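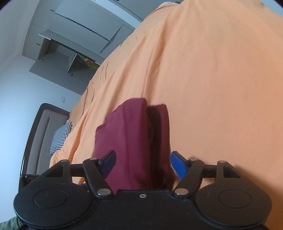 The Folding Method

The booklet cost six dollars and promised that any cloth, folded the Petersen way, would stand up on its own. Chepkoech Ogola had read it twice and did not believe a word.

"It stands," said her aunt Gladys. "You have to mean it."

"Cloth doesn't know what I mean."

Gladys Rweyemamu let that pass. She had paid for the booklet and felt she had an interest in it. The maroon one came first, according to page two, because dark cloth shows its creases less and keeps a beginner's spirits up. Chepkoech thought that was a strange thing to boast about in a book on creases.

She folded it in half on the bed, then in half again, and ran her thumb down the middle. It stood for as long as she held it. She let go and it lay down on the orange sheet like a tired dog.

"You rushed," said Gladys.

"The book says 300 people in Simholm do this every morning. Who went and asked them?"

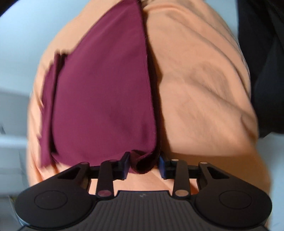 She pinched the bottom corner and started over, pulling the long side straight — or what the booklet called straight. The bedding was no help. It humped up wherever she leaned, and every hump put a new wrinkle in her work. Page four wanted a firm surface. Page four had clearly never met this mattress.

"Your grandmother could fold a tablecloth with one hand," Gladys said.

"You told me she used to roll them."

"In September she rolled them."

Chepkoech looked at her for a while. Gladys turned a page with great attention.

On the third try the cloth leaned, thought about it, and stayed up. Neither of them moved. Out in the street a truck went by, and still it stayed.

"There," whispered Gladys.

"It's leaning on my knee," said Chepkoech, and went to see if there was any coffee.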